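# Stelon Tabletop Hand Cell: Setup and Care

The Stelon cell is supplied by Royer as a complete station for handling trials with cups, mugs and similar household items.
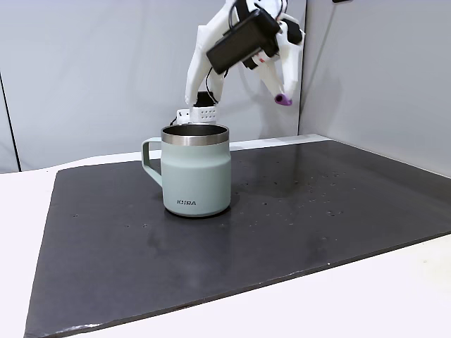

Each cell is shipped to the customer in two crates and is intended for indoor use on a level table. Installation should be carried out by two persons who have read this page in full. Customers who ordered the Lultitgate service plan may request installation by a Royer technician.

## What is supplied

- White robotic hand with perforated sensor block and one purple fingertip
- Black device module for the back of the hand, with cable
- Black table mat
- Light gray wall panels
- Zoko control unit and power supply
- Tool roll and 16 spare mounting screws

Test objects are not supplied. An upright mug with a loop handle is suitable for the first trials.

## Setup

1. Place the table against a solid wall and check that it does not rock.
2. Stand the wall panels at the back and side of the table and join them at the corner. Lay the mat flat and smooth out any air trapped under it.
3. Mount the hand with the fingers pointing down. Tighten the screws in a cross pattern.
4. Attach the black module to the back of the hand and run its cable along the sensor finger. Leave enough slack for the finger to bend through its full range. The cable must not pass between the joint segments.
5. Connect the control unit and allow it to warm up for 20 minutes.
6. With the work area clear, run the zero routine from the Zoko menu. The hand must not be touched while the routine is in progress.

After a successful zero routine, set a test object on the mat and lower the hand in slow mode. The sensor block should clear the rim of the object on the first pass. Raise the start height if it does not.

## Routine care

**Before each session.** Inspect the cable for kinks and look over both fingers for cracks. Wipe the mat with a dry, lint-free cloth. Water and crumbs are to be removed before the hand is powered.

**Every 8 hours of operation.** Clean the face of the sensor block with the soft brush from the tool roll. Compressed air must not be used, as it can push dust into the holes.

**Every 210 hours of operation.** Check the joint screws and repeat the zero routine. Record the result in the cell log.

Solvents and alcohol wipes damage the fingertip and are not covered by the warranty. Mild soap on a damp cloth is sufficient.

## Replacing the fingertip

A fingertip should be replaced when it is split, hardened or loose. Switch off the control unit and disconnect the power supply. Hold the finger firmly behind the last joint and draw the old fingertip straight off without twisting. Press the new one on until it is fully seated, restore power and run the zero routine.

## Faults

| Sign | Action |
|---|---|
| No sensor reading | Reseat the cable at the black module |
| Finger stops short | Check cable slack, then repeat the zero routine |
| Object slides on mat | Clean and dry the mat and the base of the object |
| Repeated zero failure | Stop work and contact Royer service |

Replacement fingertips, cables and mats are ordered through the Royer parts desk. Please state the serial number shown on the control unit.

Page revised 2025-07-05.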